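I have been putting off the plates since February, and I would have gone on putting them off if my sister hadn't called to ask whether she could borrow "the big blue ones" for a lunch she was having. I said sure, of course, come get them! And then I hung up and stood in the hallway and understood that I had no idea where the big blue ones were.

If you've been reading this blog for a while you know about the supper club. For anybody new: for a few years I ran a little dinner thing out of the old Gulo building, long tables, one menu, you got what you got. We called it Josine, which was my grandmother's middle name and looked nice on a napkin. It was never meant to be big and then it got sort of medium, which is the worst size for a thing to be when it comes to dishes. A small thing, you use your own dishes. A big thing, you have a system. We had me, buying plates at restaurant closings and going "ooh."

The shelves were the good part. When the Todov bakery closed up they let us have their stainless racks, the kind on casters, and I still think they're the best thing I own. You can wipe them down in a minute and a half. Every smudge shows, though, and I mean every smudge, plus whatever color is in the room. Put blue crates on a steel rack and you have a blue rack. I used to find that annoying and now I kind of love it.

And the crates! I bought so many of those crates. They're the big ribbed plastic ones with the rolled rim, and they're a very loud blue, and I bought them all in one color thinking it would look tidy. It does look tidy. It also means that every crate looks exactly like every other crate and you can't say "it's in the blue one" to another human being ever again. Some of them have a label and some don't, because I ran out of labels halfway through and told myself I'd get more. (I did get more. They're in one of the blue crates.)

So anyway, plates. The way it used to work is that we packed after every dinner at about midnight, tired, with somebody's playlist going, and whatever was closest went into whatever was open. Dinner plates under soup bowls under a sheet pan. I broke more plates taking them out than we ever broke with guests in the room. The final inventory I wrote down, back when we closed, said 777 pieces, and I would bet you a pie that number was wrong the moment I wrote it. I also found the receipt folder, and over the years I spent $3,923 on dishes. I'm going to type that out and then not look at it anymore.

My plan this time was simple and a little dumb. Every plate out of its crate. Every plate looked at, on both sides, in decent light. And then one plate into each crate to start it off, as a kind of placeholder, so that a person could look down into the crate and know what belonged in it without a label at all. Pale blue plate in there, pale blue plates go in there. I got the idea from the way hardware stores wire one screw to the front of the drawer. It's slow, and it looks ridiculous for the first hour, all those huge crates with hardly a thing in them, but I haven't had to read my own handwriting once.

Looking at them on both sides was the part that took forever. Glazed plates get a history on them. You tip one toward the light and you see the faint rings going round and round from how it was made, and then you see the specks, and you have to decide whether the specks are in the glaze or on the glaze. I do the fingernail test. If it moves it's dirt and the plate goes in the wash pile, and if it doesn't move then that's just who the plate is. I ran a thumb around every rim too. Chips hide at the rim and you don't see them, you feel them. I lost 28 to chips, which hurt, although a few of those I'm keeping for under flowerpots.

The other thing I changed is how the plates stand. I had always stacked flat, straight up, as high as I dared. But a tall stack of heavy plates in a deep crate is a miserable thing to lift from, you're bent over with your arms in it up to the elbow and there's nowhere to get your fingers under the bottom ones. So now I lean them. First one goes against a wall of the crate, the rest lean on the first, and a folded dish towel goes between every few. You can flip through them like records. You do have to start with one that will hold its lean, so I fussed over those first plates for longer than I'd like to admit. Flat on the floor of the crate, no, up against the back, no, a little more to the side.

I should say something about color because I went back and forth on it. What my sister calls the big blue ones are not very blue. They're the color of milk with one drop of something in it. Set one inside a bright blue crate and it soaks up the crate and you'd swear it was bluer, or whiter, depending on where you're standing. I've got real white ones as well, and for a while I was making two piles and then finding I'd put the same kind in both. In the end I took a sheet of printer paper and held each plate up against it, and that settled it. Printer paper is very strict.

Oh, and the heavier crates go low. I know that's obvious. It was not obvious to me at midnight for all those years, when I'd put a full crate of stoneware on the upper shelf since that's where my hands were, and then the whole rack would wander off on its casters when you leaned on it. Lock your casters, too, if they lock.

The plates and crates, partway along:
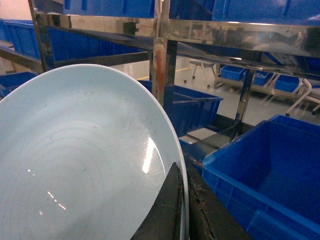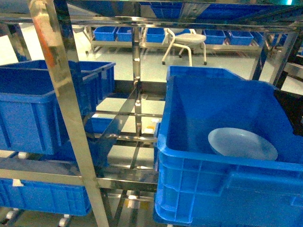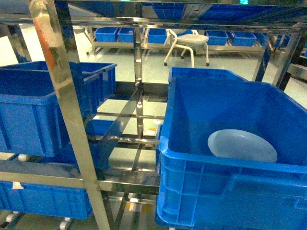 I put a shorter version of all this up on the neighborhood page the same night, mostly to ask if anyone wanted a box of odd saucers, and I got more opinions about plate storage than I have ever gotten about my cooking. Tùng Đinh wrote back that leaning is fine for the everyday ones but he'd never do it with anything he cared about, that a plate standing on its edge has all its weight on one little spot, and that if I was going to insist on it I should lay a towel across the floor of the crate first, before any plate goes in, and keep each crate to one size so the small ones don't slide down between the big ones. He also said 2 crates half full will always beat one crate packed to the top, and that he learned this with his mother's wedding china and still hears about it.

So I went back and did the towels. I don't have enough towels, it's now nearly all of my towels plus an old tablecloth I cut up, the Mai one with the lemons that some of you will remember from the summer dinners. The saucers are still up for grabs. My sister is coming by for the big blue ones in the morning and she's been told which crate.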